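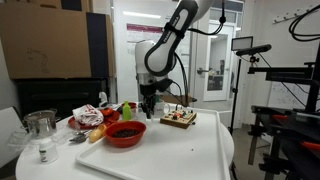 Issue 108

Workshop > Tips > Grippers & Arms

Fri 24 May
By Beca Gape

Two-finger gripper or soft fingers: what I learned picking up kitchen stuff

I've been meaning to write this up for ages, and then Carys Harries asked me (for the third time!) which gripper I'd put on an arm if it mostly had to handle things out of a kitchen drawer. So let's get to it. I've been swapping between the plain two-finger Clenon and the soft-fingered Penry all spring, and I have opinions.

First tip, and it's the one I'd tape to the wall: put a big tray with a raised rim on your table before you do anything else. Ours is white and takes up a good part of the tabletop, and I'd never go back. Coffee beans roll. They roll a lot. A few on the tray you can sweep up with the side of your hand, but once they're on the floor you'll be finding them until October. White is handy too, as dark beans show up right away, both to you and to the camera.

Second, go through the clear stuff early. A glass mug is my first grab with any new setup, and if the camera can't find the rim I'd like to know that in the first ten minutes. Turn your light panel a bit to the side so the glare doesn't land right on the glass. On our table that did more for the Clenon than a whole afternoon of fiddling with settings. Crumpled clear plastic bags are even worse, and I still don't have a good trick for those. If you do, write in!

Now, the grippers.

The two-finger Clenon is my favorite for anything with a thin edge. Bowls, scoops, the rim of a plate, the handle of a pot (empty, please). Come straight down, stop a finger's width above, then close slowly. If it skids on a smooth bowl, wrap a wide rubber band around each fingertip. Costs pennies, lasts a week or two, and you can peel it off when it gets grubby.

The Penry is nicer with squashy things. It picks up a crumpled towel like it was born to, and it's gentle on plastic bottles. Tongs, though? Forget it. They slide right out. I ran it on metal tongs 27 times one morning and went to lunch in a bad mood. The Clenon did fine with them once I laid them flat with the hinge toward the arm.

A few smaller things I wish I'd written down sooner:

Leave slack in your cables. Let them loop, and check the loop at the far end of every reach before you run anything at full speed.

Mix up your colors. I like a red bowl and a bright green bottle close together, one partly behind the other, so you find out fast whether your camera gets muddled.

Label your settings by object. "Mug, slow" is a much better name than "test4b," trust me.

Wipe the fingertips between rounds. Coffee beans leave an oily film and you'll blame the motor for it (I did).

Don't believe the cycle count on the box, either. The Penry fingers were meant to be good for 2,000 grabs and mine started to feel sticky at around half that. Hollville sells spares in pairs, so get a set when you order.

So Carys, my answer is the Clenon, with rubber bands. Keep the Penry in the drawer for towel days. Next time I'll get into scooping beans from one bowl to another, and I'm still arguing with the controller over that one.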